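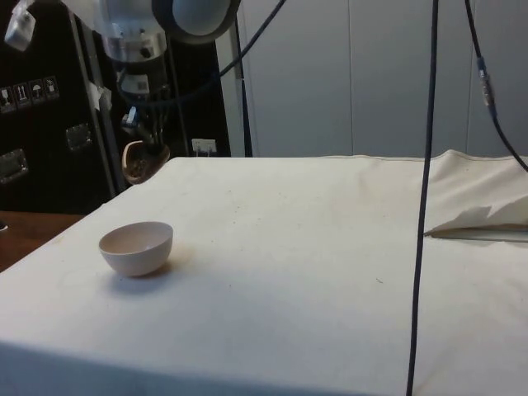
Tendside paid me by the run, so I didn't argue about what the runs were for. You picked up the brown dish, you tipped it over the bowl, you put the dish back. Then you did it again. I had spent 30 years in kitchens tipping things into bowls and had never thought of it as a skill anyone would want to copy.

"It isn't copying you," said the woman from Dikura, who owned the software. "It's learning the intent."

"The intent is to get the stuff in the bowl," I said.

She wrote that down, and I wished she hadn't.

The handles were the worst of it. You held one in each hand and the arms over the table did what your wrists did, only a hair later, like a bad phone line. Squeeze and the fingers closed. If you sneezed, that went in the recording too. On my first morning I dropped the dish so often that the boy at the next desk turned his chair to watch. He was 28 and had come over from Nilsuwan with a lot of opinions about grip.

"Come at it from above," he said. "Don't think about the dish. Think about where your fingers are."

"My fingers are over here," I said, and held one up.
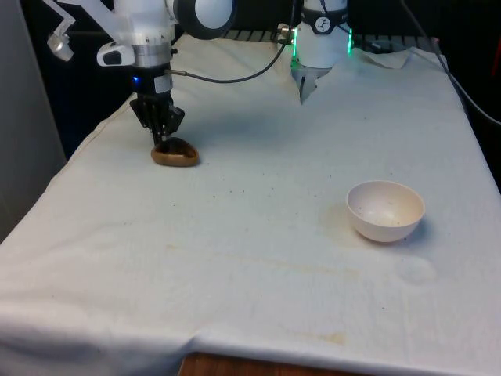

He took the handles from me and did it himself, quick and neat, and I'll admit I watched his hands and not the screen. He lifted his left elbow before he turned the dish. I don't believe he knew he did it. When I got the handles back I lifted my elbow too, and the pellets went in. So somebody had been shown a task that day, though I don't think it was the one Dikura was paying for.

By August we had 882 good runs in the can, and the woman said that was plenty. She had a chart. I asked her what made a run good and she said the pellets ended up in the bowl. I asked if it mattered that in half of mine I had gone the long way around, like a man parking a boat. She said variety was healthy. I have heard chefs say the same thing about soup.

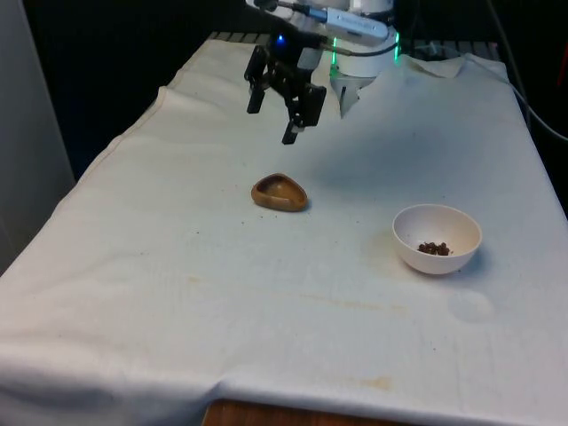

Gripper open over the dish, pellets in the bowl.

The people from Atel came to see it go by itself. They stood behind the yellow tape with their coffee, and I sat at my desk with my hands in my lap, feeling like a driver in the back seat. The woman pressed a key. For a while the arm didn't do anything. She said it was planning. I said my brother-in-law planned like that.

Then it went down and took hold of the dish, fairly well. It came up. It started toward the bowl and, halfway there, it stopped and gave a little dip to the left, and went on.

"What was that?" one of the Atel people asked.

"Smoothing," said the woman.

It was the elbow. I looked at the boy and he was looking at his own arm. The thing had no elbow where his was, so it had put the dip wherever it could find room.

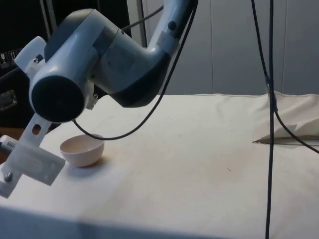

Small bowl beneath the wrist, nothing in it.

They ran it for 60 minutes. I'm told the number was good, and I'm told the number had been agreed on beforehand. The Atel people shook hands with everyone, me included, and one of them asked how it felt to have taught it.

I said I'd let him know when it learned something. He laughed, and the woman from Dikura laughed a bit later, and the boy asked if I wanted to get lunch before the next batch.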